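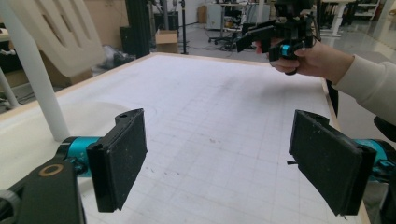
The grid top, with the pale wood border along the edges.

Last updated: August

I bought the Garnari work table for the shared shop 12 months ago, and it has been in use most days. The top is white with a faint gray grid of squares, and that grid is why I picked it over the Skaltik, a plain white table at nearly the same price. Lining up parts is quick and I rarely get the square out.

White shows everything. Ours has gray smudges, scuffs and small dark specks. Dish soap takes off some of the smudges - the scuffs stay. Stella Mrema tried a melamine sponge on one corner and the lines got fainter, so don't do that.

The thin wood border is easy on the forearms. It also stops very little from rolling off.

Assembly took 42 minutes with two people. The hex key in the box was too soft and I used my own.

Four out of five. I'd buy it again, in gray if they made one.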